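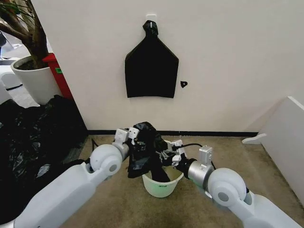
The first thing the cleaners at Flitstead wanted to know was whether they would still have a job in October, one of them told us. It is a fair question, and grown-ups ask it whenever a machine turns up at work. Children ask it too, usually about their mum or dad.

This page is about a robot that helps to clean offices. It explains what the robot does, what it finds hard, and what has changed for the people who work beside it.

What is automation?

Automation means getting a machine to do a job, or part of a job, that a person used to do. A dishwasher is automation. So is a door that slides open when you walk up to it. Some automation is so old that we have stopped noticing it.

Robots are one kind of automation. A robot can sense something about the world around it, make a choice, and then move.

Where does this robot work?

Flitstead is a block of offices with 40 rooms on 6 floors. Every evening, when most of the office workers have gone home, the cleaning team comes in. There are 17 people in the team. They work for a company called Rimmont, which cleans buildings.

Last year Rimmont brought in 2 robots. Both are a type called Sillix. The cleaners call them the Sillixes, or just "the arms", because each one has two long white arms with a gripper at the end. A gripper is a robot's hand. The ones on a Sillix have two fingers each.

What does it do?

The main job of a Sillix is bins. Every office has at least one, and a bin needs a bag inside it. In the photo the arms are holding a black bag over a small green bucket, and part of the bag has gone into the opening.

You have probably done this job at home. It does not take long. You shake the bag open, push it down and fold the top over the rim. You can do it while you are talking to somebody.

For a robot it is one of the harder jobs in the building.

Why is a bin bag so difficult?

Think about a brick. If you pick up a brick and put it down again, it is the same shape as before. A robot can learn the shape of a brick and use it every time.

A bin bag has no shape of its own. It crumples, folds and sticks to itself. If you pick up the same bag twice it will look different each time. Shiny plastic makes it worse, as light bounces off the folds and the robot's cameras can be confused about where one fold stops and the next begins.

Then there is the problem of touch. When you open a bag, you rub the top between your fingers until you feel the two sides slide apart. Your skin tells you a great deal. The fingers of a Sillix can tell how hard they are squeezing, but they cannot feel as much as yours can.

Two arms help. One can hold the edge of the bag still while the other pulls it open or tucks it down. Try lining a bin with one hand behind your back and you will see why.

How did it learn?

Somebody had to show it. Before the robots started work at Flitstead, people moved the arms by remote control and lined bins over and over again. A computer kept a record of every movement and of what the cameras saw. After a lot of these lessons, the computer could work out movements for itself when it was given a new bag and a new bin.

Some of the teachers were engineers. Some were cleaners from the Flitstead team. The cleaners had a way of tucking the bag under the rim so that it did not slip when something heavy was dropped in. The engineers had not thought of that, and it went into the lessons.

The robots have also worked at Saithong, which is a smaller building owned by the same people. The bins there are square, so more lessons were needed.

What has changed for the cleaners?

No one at Flitstead has lost their job so far. The team is the same size as it was. What they do each evening has changed, though.

There is less bending down. Emptying and lining bins in 40 rooms is hard on the back and knees, and several of the team had sore backs before. They still do some of the bins, mainly the ones in tight corners or under desks that the robot cannot reach.

There is more checking. Someone has to look at the bins the robot has done. Sometimes the bag is twisted, or one side has slid down. Then a person puts it right and makes a note of the room.

There is some new work too. The robots have to be charged, wiped down and moved between floors in the lift. Two of the cleaners took a course to learn how to do this, and they are paid a bit more for it.

Not everybody likes the change. One cleaner said the evenings are quieter than they were, as people used to do a floor together and chat, and now one person may be on a floor with a robot. Another said she did not like waiting for it, because she could line a whole row of bins in the time it takes to do one. Rimmont has now changed the rota so that people work in pairs again.

Will robots take over all the cleaning?

We don't know. Robots are getting better at soft, floppy things, but cleaning a building is made up of a great many small jobs. A cleaner notices that a tap is dripping, or that a cup left on the floor will be kicked over. They know which papers on a desk are rubbish and which must not be touched. A Sillix does not know any of that.

It is also people who decide how machines are used. A company could use a robot to make work easier for its staff, or to have fewer staff, or a bit of both. That is why the cleaners asked their question, and why it was right that they got to ask it early.

Words to know

Automation: using a machine to do work that a person would otherwise do.
Gripper: the part of a robot that holds things.
Remote control: making a machine move from a distance.
Rota: a list of who works when.

Something to try

Put on a pair of thick gloves and use only your thumb and one finger on each hand. Ask a grown-up for a small bin and a bag, and see if you can line the bin. Afterwards, put the bag away where younger children can't get at it.

Page last updated 5/31/22

23 shares | 4 comments

We use cookies to remember your settings. Accept | Manage cookies

Contact us | Copyright and terms | Back to top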